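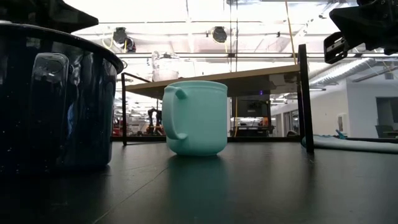 Figure 3. Matte mug and larger dark pot on a glossy black tabletop.

4.2 Surface finish and reported glare

Participants rated each tabletop for glare, ease of finding objects, and general comfort. Ratings were collected in two sessions, one under overhead light only and one with a side lamp added. All 14 participants completed both. The order of the sessions was balanced, and the participants were not told which property of the tabletop was under study.

Gloss had the largest effect on reported glare. The high-gloss black top was rated worse than the satin black top in both sessions, and the gap widened when the side lamp was on. Comments collected after the rating task point to reflected objects as a separate source of complaint. A smooth dark surface returns little diffuse light, so a mirrored shape that would be washed out on a pale top remains visible. The reflection below the mug in Figure 3 is dark and blurred but still clearly green. Several participants described such reflections as distracting when reading near the object, though they did not call them bright. The standard glare scale does not separate these two complaints, and we coded them by hand.

The finish of the object itself mattered less than expected. Matte and shiny vessels received similar scores on the satin top. On the high-gloss top, shiny vessels were rated slightly worse, mainly where highlights on the vessel and on the table lay close together. Apaza reported a similar pattern for lacquered trays, but her trays were lighter in color and the results are not directly comparable. 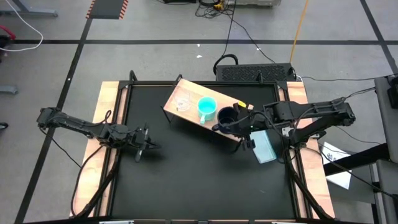 Edge contrast was treated as a second factor. Participants were asked to place a cup as close as they could to the side of the table without letting it overhang, first with a uniform dark top and then with a lighter border. A black surface with strips of light butcher-block wood along its left and right sides, as in the photograph, gives a clear change in lightness at the boundary of the dark area. The uniform top gives no such cue, and the edge must be judged against the floor. Where the floor is also dark or mid-gray, the available contrast is low. Placement error was smaller with the border under overhead light. With the side lamp on, the difference was not reliable – the lamp produced a shadow line at the table edge that appears to have served the same purpose.

Two limits should be noted. The tops were new and free of scratches, and wear is known to change gloss unevenly. The Workwood oil used on the bordered top also darkened the wood slightly between sessions, which may have reduced the contrast. Valderrama suggests measuring lightness before each session, and we recommend this for later work.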